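Drero Audio Library: second progress report to the Jisari Fund
Period covered: January to June

Purpose of the grant

The Jisari Fund is paying for the recording and release of out-of-print regional fiction as audiobooks, with free lending through public libraries in the Drokitz district and paid download elsewhere. This report covers the second half-year of work. The budget statement has been sent separately.

Titles completed

We now have 149 titles finished and available, against a target of 140 for the end of June. The extra titles are mostly short novels and novellas that took less studio time than we had allowed. Total running time across the catalogue is 958 hours.

Crime and adventure stories are still the largest part of the list. Sea stories come next. We had planned more historical fiction by this stage, but several of the longer books were held back while rights were checked, and these have moved into the next period.

Rights

Most delays have come from rights. Where a publisher has closed and the author has died, it can take months to find who can sign for an audio edition. We have agreed a standard letter and a standard royalty for these cases, and replies have been coming in faster since we started using it in March.

There are 2 titles we have had to drop. In one case the estate had already sold audio rights to another company. In the other, the family did not want the book reissued in any form. Neither had been recorded, so the only cost was staff time.

Recording and editing

Narrators are booked by the half day. We tried full-day sessions in January and went back to half days in February, as the afternoon recordings needed too many retakes. The small booth has been relined and the hum reported last time has gone. It came from the ventilation fan in the corridor.

Proof-listening is the slowest part of production. Each file is heard in full by someone who did not edit it, with the printed text in hand. Common faults are missed lines at page turns, place names said two ways in the same book, and chapter breaks put in the wrong place. We have started a pronunciation sheet for every title, made before recording begins. Editors report fewer corrections on the books that had one.

Older files from the first period are being put through the same checks. Volume levels on some of these were uneven between chapters, and listeners had written in about it. Corrected versions replace the old ones without borrowers having to do anything.

App and downloads

The listening app, Yeh, was updated in April. It now remembers the listener's place when they move from phone to tablet, and the sleep timer can be set to the end of a chapter. The Android version had a fault that stopped downloads when the phone's storage was nearly full. It gave no message, so people thought the book was broken. A fix went out in May.

Large-print instructions for the app have been sent to all branch libraries in Drokitz. Staff asked for a single sheet that could be kept at the counter, and we have supplied that as well.

Library lending

Loans have risen in every month of the period except April. The waiting list has been removed for titles where the rights agreement allows more than one borrower at a time. Where it does not, the wait is shown on the title page before the listener joins the queue.

Branches have asked for more books suitable for younger teenagers. Our present list is weak here. We would like to discuss with the Fund whether titles first published for children can be counted within the grant.

Changes to the plan

We ask to move the unspent part of the travel budget into proof-listening. Meetings with estates have mostly been held by phone. No change to the total is requested.

Next period

Recording of the held-over historical titles will start as permissions arrive. Two new narrators will be auditioned for the sea stories. The catalogue pages on the website will be rewritten so that listeners can search by narrator as well as by author, with sample chapters for every title. 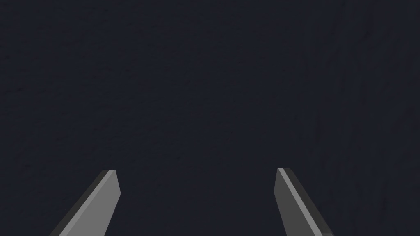
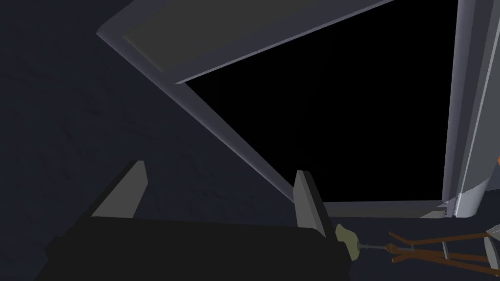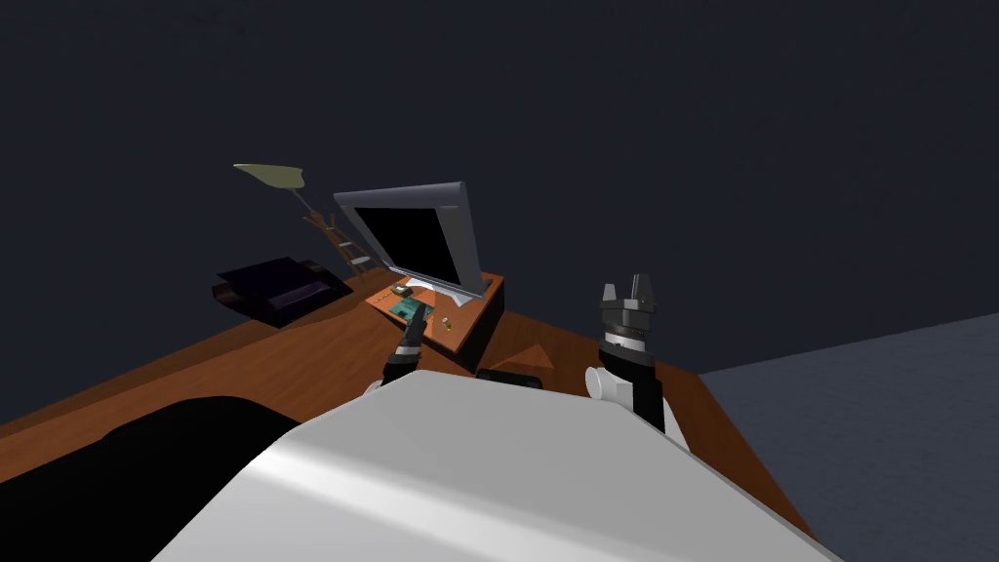 Computer-rendered views, all three from one place.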